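How I Wash a Quilted Bag Without Wrecking It

I put this off for years. I had a quilted tote from a craft fair in Dillolcombe that I loved to pieces, and it had gotten that gray tinge around the handles, and I just kept carrying it around like that because I was scared of the washing machine. Then a pen leaked in it and I had no choice! So this is what I do now, and I've done it enough times that I don't get nervous anymore.

First, empty it. I mean really empty it, then turn it inside out over the trash can and run your fingers along every seam. Crumbs love a quilted seam. I use an old dry toothbrush for the corners, and if the lining is sewn down tight I go over it with the narrow vacuum attachment.

Next, check for anything stiff in the base. Some bags have a loose board you can slide out (do that, and wipe it separately). If the board is sewn in and feels like cardboard, stop here and only spot clean, or you'll end up with mush. I learned that one on a Gikley lunch bag, rest in peace.

Test the color. Wet a white cloth, press it on a hidden bit of fabric, inside and out, and hold it there while you count to 51. Why 51? My neighbor Gizella Balogh told me to do it that way and I never asked. If color comes off on the cloth, use cold water only and wash the bag by itself.

For stains, I mix a small squirt of dish soap into 2 cups of cool water and dab it on with a sponge. Dab, don't scrub, because scrubbing roughs up the fabric and the puffy parts start to look fuzzy. Give it eight minutes or so to sit. Ink needs rubbing alcohol on a cotton swab first, with a paper towel behind it, and a lot of patience.

Then fill a sink or a clean bucket with cool water and a spoonful of gentle detergent. Push the bag under and squeeze it like a sponge, all over, for a couple of minutes. The water will be disgusting. Drain, refill, squeeze again, and keep going until there are no more suds. Padding holds on to soap like crazy, so do one more rinse than you think you need.

Don't wring it! Press it flat against the side of the sink, then roll it up in a thick towel and kneel on the roll.

Leave the zipper all the way open and pull the sides apart so air gets inside. A pink lining like this one has lots of little puffy sections, and every one of them can hold water.
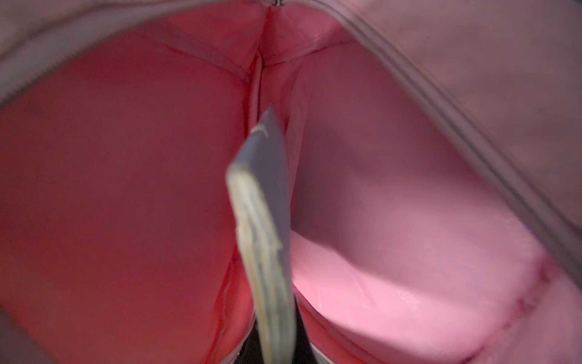
Can I put a quilted bag in the dryer?

I'd skip it, since heat can shrink the cover and leave the padding lumpy. Hang it upside down somewhere breezy and give it a full day, then feel along the seams before you put anything back in.

If the zipper is sticky once it's dry, rub a plain candle along the teeth and run it back and forth a few times. Wipe off any extra wax before it gets on your sleeves.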